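Hornar is taking on laundry room assistants, 2 posts, for the towel and linen section at its Vereo site. Start is in June. The posts are part-time, mornings only, and run for the whole summer season.

**Duties**

- Sorting returned towels by size and colour
- Folding to the house pattern, edges squared, label inside
- Checking for pulled loops, stains and worn binding
- Stacking finished bundles on the shelves by order number
- Keeping the folding tables clear of lint

Almost 900 pieces pass through the section in a full shift. Bath sheets and hand towels are folded on separate tables.
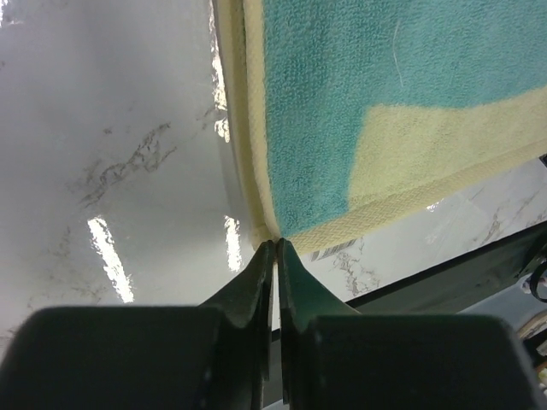

Folding is done to a written standard, supplied on the first morning. Corners are matched first, then the long edges, and the piece is turned once before the final fold. Bound towels, such as the teal terry one with the pale yellow band, are lined up by the cream binding, as the looped cloth stretches and gives a poor edge. Loose threads and lint are picked off before stacking. Pieces with frayed binding go to the mending bin.

**Requirements**

No previous laundry work is needed. Applicants must be able to stand for long periods, lift full bundles to shelf height and tell similar shades apart. Perfume and hand cream may not be worn at the tables.

**How to apply**

Send a short letter and details of past work to Hornar, Linen Section, Unit 56, Vereo, quoting reference 232. Shortlisted applicants will be asked to attend a paid trial morning.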